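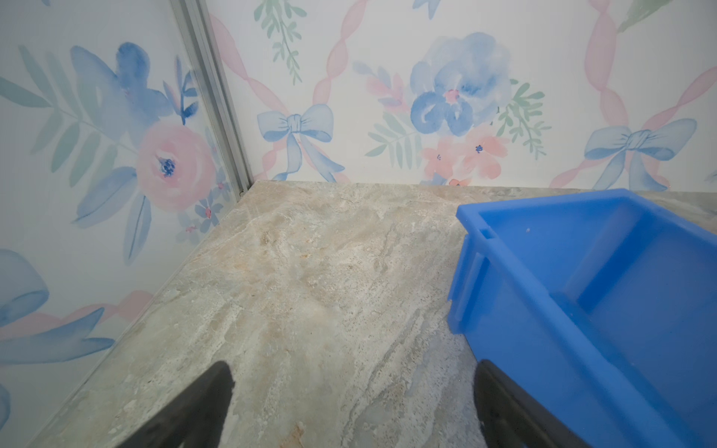

台所の隅を作業場所にする話の続き。前に書いたのは天板のところまでだったので、今日は壁と、物の置き方を書いておく。長くなるのでつなげます。

天板は大理石柄。ベージュとグレーと薄いクリーム色が混ざっていて、筋が斜めに流れている。途中に赤茶っぽい粒々が入っているところがある。

この粒々のせいで、紅茶の葉やパンくずが落ちても目に入らない。汚れが目立たない柄というのは、拭き忘れる柄でもあった。目で見て拭くのはやめて、手のひらでなでてから拭いている。

真っ白と迷って柄のほうにした。白は友人宅で使わせてもらって、カレーの日に怖かったので。

壁は花柄。水彩で描いたような、白地にピンクのバラと青い大きな花。ピンクのねじれたリボンが格子になっていて、交わるところに水色のリボン結びがある。

柄はPistusのカタログで見つけた。小さい見本だけで決めようとしていたら、店の人に大判の見本も取ったほうがいいと言われた。取ってよかった。小さい見本には葉っぱしか入っていなくて、バラがこんなに大きいとは思っていなかった。

派手じゃない？と聞かれるけど、面積が狭いのでそこまで気にならない。部屋全部にこれだったら私も疲れると思う。

柄合わせはあきらめた。左の面と奥の面は、角のところで花がつながっていない。間に銀色のアルミの縦枠が入っているので、そこで柄が切り替わっても変には見えない。枠に助けられた。

アルミ枠の色は白と銀で選べた。白にすると壁の地の色に溶けてすっきりしたと思う。銀にしたのは、隣の棚の脚が銀だから。それだけの理由です。

ここから物の置き方。

右側に青いプラスチックのかごを置くようにした。長方形で上が開いていて、端に持ち手の穴があるやつ。縁が厚いので持ったときに指が痛くない。

色はもう少しおとなしいのがよかった。花の青と合うかなと思って買ったら、かごのほうがずっと強い青だった。慣れました。

前はColarの布バスケットを使っていた。見た目は好きだったけど、濡れた物を入れられないのと、中身が減ると形が崩れるのとで、洗面所に移した。今はタオルが入っている。そっちのほうが合っている。

かごは「仮置き専用」にしている。決まった中身はない。買い物から帰ったら袋の中身をいったん全部かごに入れて、そこから冷蔵庫と棚に分ける。分け終わったらかごは空に戻す。

これを始める前は、袋のまま床に置いて、そのまま夕飯を作り始めて、寝る前に豆腐を見つけていた。

夜にも使う。台に出っぱなしの物（郵便、ペン、薬の袋、輪ゴム）を全部かごに入れて、台を拭く。それから中身を元の場所に戻す。6分で終わる。

先に拭こうとして物を右に寄せ、左に寄せ、とやっていた頃は20分かかっていた。同じ面積なのに。

面倒な日は、かごに入れて拭くところまでにしている。戻すのは翌朝。朝も戻さなかったら夜にもう中身が入っていて困るので、2日は続かない。

細かいことをいくつか。

かごは壁にぴったり付けず、少し斜めに置く。まっすぐだと持ち手の穴に手を入れにくい。斜めだと片手で引き寄せられる。見た目は落ち着かないけど、使うのは自分なので。

かごの底はざらざらしていなくて、つるっとしたものを選んだ。網目の底だと細かい物が落ちるし、洗うのも手間。Yauの網目タイプは、ヘアピンが引っかかって取れなくなってやめた。

すべり止めのシートは敷いていない。敷いてみたら、引き寄せるときにシートごとずれて、かえって邪魔だった。

洗うのは食器用の洗剤で、スポンジは台所用と別。内側の上のほうに跡が残りやすいので、そこを先にこする。縁の裏も忘れがち。ふきんで水気を取って、伏せて干す。

天板の掃除は、普段は水拭きと乾拭きだけ。油がはねた日はFetovの中性クリーナーを薄めて使う。水200mlにキャップ1杯。原液で使ったら拭き跡が残って、それを消すのに余計に拭いた。

壁のほうは、濡らすのが怖くて最初は触れなかった。今は固く絞ったマイクロファイバーで、上から下へ軽く。こすらない。花の濃い色のところは特に軽く。

一番ほこりがたまるのは、アルミ枠と天板がぶつかる奥の角。ふきんの角では届かない。綿棒か、使い終わった歯ブラシ。枠の縦の溝も同じ歯ブラシで上からなぞる。

角に物を置かないことにしてから、掃除が楽になった。以前は調味料の瓶を角に押し込んでいて、瓶の底の輪っかの跡が付いて、しばらく取れなかった。

角が空いているとつい何か置きたくなる。小さい花瓶を置いたことがある。壁が花なのに花を置いたら、どこに花があるのかわからなくなった。片付けた。

壁にフックを付ける案も出たけど、やめた。穴を開けたくないのと、柄の上に何か下がるとごちゃごちゃする。ふきんは引き出しの取っ手に掛けている。

買い足す予定はなし。かごをもう一つ増やすか考えたけど、増やすと両方に物が入りっぱなしになるのが目に見えている。

質問が来ていたので追記。

「天板は熱い鍋を置いても平気ですか」
うちは必ず鍋敷きを使っています。直接置いたことがないので、平気かどうかはわかりません。買うところで聞いてください。

「花柄は飽きませんか」
まだ飽きていません。毎日見ているのに、リボンがねじれていることに気づいたのはだいぶ後でした。

「かごのサイズは」
測っていないのですが、うちの買い物袋の中身が全部入る大きさです。長ねぎは飛び出します。

「壁と天板の隙間はどう埋めましたか」
そこは自分でやっていないので、詳しく書けません。すみません。

次は引き出しの中を書くつもり。まだ片付いていないので、8月になると思います。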